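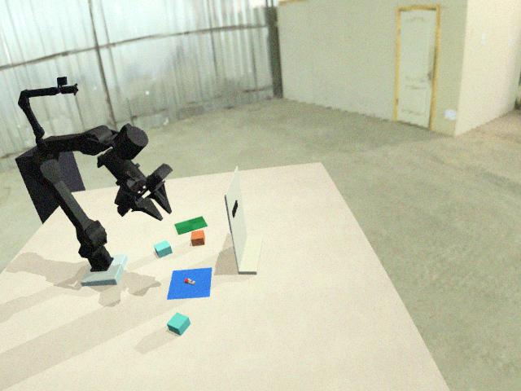
Black robot arm over a cream tabletop

Plitby Bag and Shoe Consignment: Your Questions

Hello and welcome! Natalina Pagano answers most of the mail that comes into the shop, and after years of typing the same replies she finally sat down with a pot of tea and wrote them all out. If your question is missing, write to us anyway. We like hearing from you, and we're happy to look at a picture of a tote you found in your aunt's closet even if you have no plans to sell it.

What do you take?

Handbags, totes, clutches, wallets, belts, and shoes of every kind, from clogs to evening heels. We used to take coats as well, and we loved them dearly, but they ate the whole back wall and people kept bringing them in July. Jewelry we leave to our neighbors at Drakos, two doors up, who know far more about clasps than we ever will.

Does it have to be a designer label?

No! Some of our fastest sellers have no name on them at all. What we look for is good material, straight stitching, and a shape that somebody would be pleased to carry this year. A plain brown saddle bag with a nice worn-in strap will usually find a home before a famous logo with a cracked handle does.

How worn is too worn?

Softened leather is fine, and so are light scuffs on the corners and a bit of darkening on the handles (plenty of our customers prefer it). We can't take peeling coatings, sticky linings, a strong smell of smoke or perfume, or shoes where the heel has worn down past the cap. Ink inside the lining is a maybe. Bring it in and let Dinesh Kaushik have a look, as he does the cleaning and is more of an optimist than the rest of us.

Do I need an appointment to drop things off?

For up to six pieces you can walk in any time we're open, as long as it's before 4 p.m. With more than that, please book, so that we can clear the counter and give each one a proper look. If you're emptying a whole house, call us and we'll work out something sensible together. We've done it for quite a few families now and we know it isn't always a cheerful errand.

How do you decide on a price?

We look at what the same bag or shoe has sold for lately, here and elsewhere, then at the condition, and then we talk to you. If you had a higher number in mind, say so. Sometimes you're right, and we'll try your price for the first month and see how it goes. We'd ask you not to go by the original receipt, though. A bag that cost $1,000 new can easily sit on the shelf at half that, and one that cost very little can surprise everybody if the style has come back around.

How much do I get?

You keep 60 percent of the selling price on anything up to $500, and 70 percent above that. We pay by check or bank transfer at the end of the month in which the piece sells. You're also welcome to take it as store credit, in which case we add a little extra on top. Urszula Krawczyk keeps the accounts and can tell you at any moment where your things stand, so do ask for her if you've lost track.

What happens if my bag doesn't sell?

We keep it out for ninety days, with one markdown at the halfway point, and after that we write to you. You can pick it up, let us lower the price again, or have us pass it along to the dress-for-work closet in Tritavville. Please do answer that letter! Our storage room is the size of a pantry.

How do I know the bag I'm buying is real?

Every labeled bag is checked by two of us separately before it goes out on the floor. We look at the stitching, the stamping, the hardware, the lining, and the way the pieces were put together. If we can't agree, we don't sell it. Should you ever find out that we got one wrong, bring it back with your receipt and you'll get your money back, with no time limit.

Can I return something?

Yes, within ten days, unused and with the tag still attached. Shoes should be tried on carpet only, please, as one lap around a parking lot is enough to mark a leather sole. Final-sale pieces have a yellow dot on the tag and can't come back.

I'm between sizes. Can you help?

We keep insoles and heel grips at the counter and will let you try them before you buy. For anything more serious, such as stretching a boot across the calf, we send people to Remigiusz Szewczyk, who has a repair bench on the lower level of our building. He is careful and fairly priced, and a little slow in the fall when everyone remembers their boots on the same morning.

Do you ship?

We do, anywhere in the country. Bags go out stuffed with tissue and in a cloth cover, shoes in a box with the heels wrapped. Orders over $500 need a signature at the door. Local customers in Ginetholm can pick up at the side entrance if the front is busy.

Any advice on storing a leather bag?

Keep it upright, lightly stuffed, out of the sun, and out of plastic, which traps damp. Undo long straps so they don't press a line into the flap. Pale leather shouldn't lean against dark denim or a dyed suede boot, however pretty they look together on the shelf.

Where are you, and when are you open?

We're at 383 Mill Street in Ginetholm, the green door beside the bakery. Doors open at 10 a.m. and close at 6 p.m. There's free parking behind the building, and Bartosz Pawlak will gladly carry boxes in from your car if you ring the bell at the side.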